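runutville-table-clearing
README, still a draft, last touched in July

What this is

Pictures and notes on clearing up after a meal. Dishes on a tray, leftovers, wrappers, the gray plastic rack everything has to end up in. Put together by Aitana Vidal and Marius Ilie, notes checked by Kanako Hayashi. Questions about the labels go to Aitana, questions about the folders to Marius.

The point is the in-between part of the job. Plenty of sets have a full table and a clean table, not much in the middle. We wanted the middle - plate still on the tray, trash still on the plate, rack waiting.

What's in it

1575 pictures in all
448 with notes written by a person
50 held back for checking, please dont train on these
one text file per picture, same name as the picture

Things you will run into

Plates and bowls, trays, chopsticks, tissues, snack wrappers, food left in bowls, a clear plastic container, racks from far away and from very close. Food is labeled only as "food" plus a color. We tried naming dishes and gave up, too many arguments.

Names we settled on

rack - the gray plastic thing with the grid. Not "basket", not "crate". Older notes say basket, being fixed.
peg - any upright inside the rack, thick or thin, straight or leaning. Fins and dividers count as pegs.
cell - one opening in the grid, any shape.
tray - flat or with molded recesses, both are tray.
trash - tissue, wrapper, anything that doesn't get washed.
bit - small loose piece sitting in a cell. Don't guess what it is.
unclear - use it. Really.

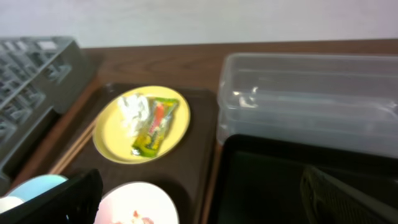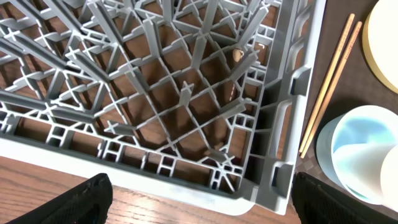
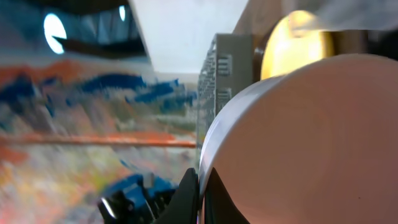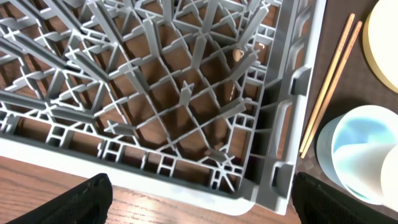

Does the trash have to come off a plate before the plate goes in the rack?

Trash first, always. Tissues and wrappers go in the bin, then scrape the food, then the plate goes between two pegs. If a note has the plate racked with a wrapper still on it, label it "out of order" and leave it in.

Order of work used for the notes

1. Trash off the plates and trays
2. Leftover food into one bowl
3. Chopsticks together, same direction
4. Plates racked, then bowls, bowls face down
5. Trays wiped and stacked, they do not go in the rack
6. Table wiped last

Ignacio Calvo wanted bowls before plates. His version is in the folder called alt-order, 100 notes, same pictures. Pick one and stick with it, mixing them makes a mess of the step numbers.

Known problems

Close-ups of the rack are hard to label. The pegs overlap and it's easy to count one twice, so there is no peg count anywhere in the notes. Ignore the empty column, it will go away.

Bits in the cells get missed. Begoña Iglesias went back thru the close-ups looking only for those and added a fair number. There are surely more. Brown on brown wood, easy to skip over.

Color words drift. Gray, light gray and pale gray all mean the rack. Tan and beige are used for the same thing.

Some pictures have one big object filling most of the view. Those are labeled "close" and nothing else. Fine for sorting practice, not much use for step order.

Folders

all - everything
notes - the text files
alt-order - see above
held - the 50, hands off

The Nirkus list and the Festia list are just two old name lists, kept so earlier notes can still be matched up. You dont need them for anything new.

To do

finish basket to rack
drop the empty column
second pass on trays, some are marked as plates
ask Marius where the Villalobos notes went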